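Clothing Care and Storage, Unit 3: Hanging Things Up
Handout for the evening section. Instructor: Ningsih Osman
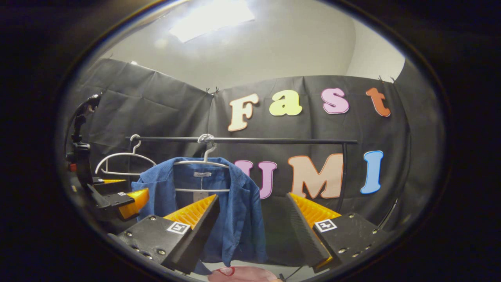

Fig. 1. Corduroy jacket on a wire hanger, open rail. Note the neck label, and the empty hanger to the left.

Last unit was folding, and I have read your comments on it. Hanging is easier in the sense that gravity does most of the work, and harder in the sense that gravity does not stop when you leave the room. A jacket spends far more of its life on a hanger than on a person. Whatever shape the hanger has, the jacket will eventually agree with it.

1. The hanger

Wire hangers are thin, cheap and everywhere. They breed in closets. For a cotton shirt that will be worn again this week, a wire hanger is fine and I will not hear a speech about it. For a jacket it is a compromise. All the weight sits on a line the width of a pencil lead, and over a season you get the small bumps at the shoulder known in the trade as hanger nipples, a term I will write on the board once and then erase.

What to look for in a jacket hanger:
- Ends that stop just short of the sleeve seam. Longer than that and they poke into the sleeve.
- Some thickness at the shoulder.
- A hook that turns, if your rail is against a wall.

The Magnusson readings go on for several pages about cedar. You may skim those.

2. The rail

An open rail has one great virtue: you see what you own. It has one great fault, and it's the same one. Dust settles along the shoulders first, so brush there first. Keep the rail out of direct sun, particularly for blues, which fade along whatever edge faces the window and leave you with a jacket in two moods.

Leave space. The test is whether you can slide a garment out without its neighbor coming along for the ride. An empty hanger left on the rail is handy as a placeholder for whatever you're wearing today. Ten empty hangers are a decision you haven't made.

3. Corduroy in particular

Corduroy is a pile fabric. The ribs are called wales, and wale count is the number of ribs to the inch: a low number means fat ribs, a high number means fine ones. You can't get a reliable wale count by squinting at Fig. 1, so please don't hand one in. Use the swatch cards.

Pile crushes. Corduroy squeezed between two heavy coats from September to February will come out with shiny flat patches, usually at the elbow and the front edge. To bring it back:
- Turn the garment inside out.
- Steam from the wrong side, with the iron held clear of the cloth.
- Turn it right side out, let it dry completely, then brush with the pile using a soft brush.

Do not press corduroy face down on a bare ironing board. One student did this with a pair of Paner trousers and now owns a very good demonstration piece, which you'll be passing around.

4. Open or buttoned?

The jacket in the figure hangs open at the front, lapels and collar folded back. This is good for looking at the inside, where the labels live, and good for letting a jacket air after wearing. An hour or 2 is plenty. For longer storage, fasten the top button, turn the collar down along its crease and let the lapels roll where they were made to roll. Empty the pockets. Keys will drag one side down, and a forgotten receipt outlives us all.

5. Reading the labels

The neck label tends to carry the maker and the size. Care instructions may be there too, or on a side seam, or on a tag somewhere in the lining where only a determined person would look. Find them before you do anything involving water. If the tag says 100 percent cotton, remember that this may refer to the shell alone; the lining often has its own opinions and shrinks at its own rate.

If a label has been cut out (I know, it itched), treat the garment as the most delicate thing it could plausibly be.

For next time

Bring one jacket or coat on the hanger it normally lives on. Do not upgrade the hanger for the occasion - I can tell. We'll compare shoulders on the plain wire ones and on the Ramex shaped ones from the supply cupboard, and anyone with corduroy gets first turn at the steamer.

Read the Saveck chapter on brushes, skipping the part on hats. Write half a page on one garment that storage has ruined for you: what it was, how it was kept, what you'd do differently. Blaming a roommate is acceptable if you also name the fabric.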